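pastau-kaifangri-jilu
Pastau 开放日拆机演示旁观记录,说明文件(README)
整理:Alby Waaka
版本:2

本仓库存放的是 Dallier 在 Pastau 开放日上做台式机拆解演示时,旁观者手写和事后录入的记录。演示方自己的日志不在里面,我们要过,没有拿到。读之前请先看“已知问题”一节,再决定要不要引用里面的数字。

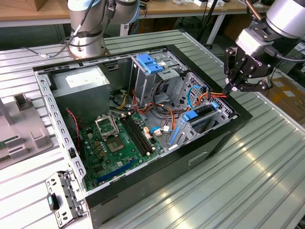

台面上的机箱,右侧夹爪夹着橙色和红色的线

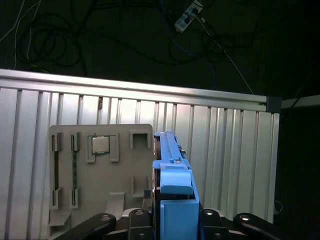

腕部视角,浅蓝色硬盘托架在夹爪里,左边是灰色托板

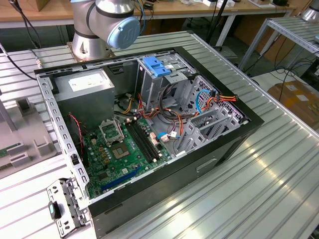
机箱内部,CPU 插座空着,压框竖起

演示的宣传页上写的是“旧电脑自主拆解”。“自主”这个词在当天的讲解里出现了很多遍,问到具体含义时,得到的回答每次不太一样。Ewan Rewi 第一次问,讲解员说动作由模型生成。Vaughan Treloar 隔了一会儿又问,另一位讲解员说有一部分动作是事先示教的,至于哪一部分,要回去确认。到目前为止没有收到确认。因此本仓库所有文件里都不用“自主”二字,字段名统一写作“无人接触”,意思仅仅是记录者在那段时间里没有看见工作人员伸手碰机箱、零件或机械臂。隔壁有没有人在遥控,我们站的位置看不到,也不打算猜。

一、内容

attempts.csv
每行一次尝试,共 41 行。“尝试”从机械臂开始动算起,到它停下、退回或者被人叫停为止。拔线、取托架、取内存都算,混在同一张表里,用 task 一列区分。

notes/
手写笔记的逐字录入。错字保留,看不清的字用方框代替。Magnus Jardine 的笔记里有大量缩写,他本人后来补了一份对照表,放在同一目录。

questions.txt
现场提问和回答。回答是凭记忆写下的,没有录音,请不要加引号转引。

claims.txt
宣传页和讲解中出现过的说法,逐条抄录,后面注明我们有没有看到能支持它的东西。大部分写的是“未见”。“未见”就是没看见,不等于“不成立”,这一点请不要替我们发挥。

二、字段说明(attempts.csv)

id:编号,按记录顺序排,中间没有空号。
task:取值为 cable、caddy、memory、other。
observer:记录者姓名缩写。
touch:尝试过程中有没有工作人员接触,取值 y、n、u。u 表示被前排的人挡住了。
result:取值 out、partial、stopped、unclear。out 的标准是零件完全离开机箱。放没放进托板另记。
placed:零件有没有放到灰色托板或其他指定位置。
dur:时长,单位为秒,用手机秒表掐的。
remark:随手写的备注,语气不一,没有统一过。

result 一列争议最大。演示方在现场把“夹住了”也算成功,我们没有采用这个口径。夹住一个托架和把它取出来是两回事,中间隔着卡扣、导轨和还连着的线。如果有人愿意按演示方的口径重算,remark 里的信息大致够用,但请写明是重算的。

三、采集过程

记录日期为 2020年4月10日,地点是 Pastau 的展示间。围观席限 11 人一批,我们分散在不同批次里,所以有些时段重叠,有些时段没有人记。开始前没有商量过统一的表格,字段是回来以后定的。Alaric Thibodeaux 那份最完整,他占了靠机械臂基座一侧的位置,别的人多半只能看到机箱的一半。

被拆的机器由演示方准备,侧板事先已经卸掉,机箱平放,开口朝上。我们问能不能换一台自己带来的,Vaughan 的车上就有一台同事淘汰下来的旧机器,螺丝是锈的。答复是安全流程不允许。这个答复合理,我没有理由怀疑它,只是这样一来,整份记录对“换一台没见过的机器会怎样”没有任何说明力。请不要拿它去回答这个问题。

侧板的拆卸没有演示。螺丝也没有。宣传页上的流程图从完整的机箱画起,一直画到分拣好的零件,而我们看的是中间那一段。讲解员对此没有隐瞒,有人问他就答了,不过没人问的那几批他也没有主动讲。

四、已知问题

秒表。手掐的时长误差有多大,没有测过。Ewan 和 Magnus 同时记了其中几次,差得让人不太舒服,两份都保留在 notes/ 里,表中用的是 Ewan 的,选他没有别的原因,他的先录进来。

重置。两次尝试之间,工作人员会把零件放回去,把线理顺。线理成什么样,对拔线这类任务影响应该很大,可是我们一开始没想到要记,后来补记的也只有零星几句。凡是想比较不同 task 难度的人,请先考虑这一条。

选择。演示方决定什么时候开始、做哪一步、什么时候休息。午后有一段较长的停顿,说是调相机,停顿之后的尝试看起来顺一些。可能真是相机的问题,可能换了程序,也可能是我们看累了,要求变低了。表里没有字段能把这几种情况分开。

立场。记录者里没有 Dallier 的人,也没有人收过他们的钱。但 Vaughan 和我在 Ruawai 做手工拆解,去之前就不大相信,这会影响怎么写备注。我自己重读时删掉过几句难听的话,删之前的版本在第一版里,可以对照。

速度对比。宣传页提到与人工的对比,给出的是倍数,没有写人工那边是谁、拆的什么机型、拆到哪一步。我们在 claims.txt 里把它列为“无法核对”。Ruawai 仓库每年 6 月盘点前会集中拆一批,去年那批是 800 台,当时也没有逐台掐表,所以我们这边同样拿不出能对比的数字。话说在这里,免得有人来问。

五、看到了什么还算扎实的东西

为了公平写几句。夹爪对付硬盘托架这种形状规整、带塑料件的零件,动作比我预想的稳。灰色托板的设计很实用,内存条和 CPU 各有各的位置,我们回去以后也照着思路给自己的台子做了一块。双臂之间在我们看的时段里没有碰撞记录。Alaric 认为腕部相机的角度选得好,他的理由写在笔记里,我不完全同意,没有改他的。

线缆那部分我仍然保留意见。几束线搅在机箱中间,拔哪一根、按没按住插头的卡扣,站在围观席根本分辨不出来,所以 cable 类的 result 里 unclear 特别多。这一列请谨慎使用。

六、适合与不适合的用途

可以用来:给下一次参观设计记录表;对照宣传用语和现场所见;教新人怎么写旁观笔记(包括怎么写坏)。

不可以用来:计算成功率后对外公布;评价 Dallier 的产品;训练任何模型。表太小,口径又是事后定的。有人已经在 Wemitz 的内部简报里引了一个百分比,我们去信请他们撤下,对方把它移到了脚注。

七、修改记录

第一版:原始录入,字段未统一。
第二版:统一 result 口径;增加 placed 列;把“自主”全部替换;补入 Magnus 的缩写对照表;修正 Ewan 笔记里一处页码顺序。

八、许可与联系

文字记录可自由转载,请连同“已知问题”一节一起转。引用单行数据时请写明 id 和版本号。发现录入错误,请对照 notes/ 里的原文后提交,只凭印象的更正不收,当天在场的人也一样。

演示方如愿意提供当天的运行日志,我们会原样放进 vendor/ 目录,不作删改。该目录目前是空的。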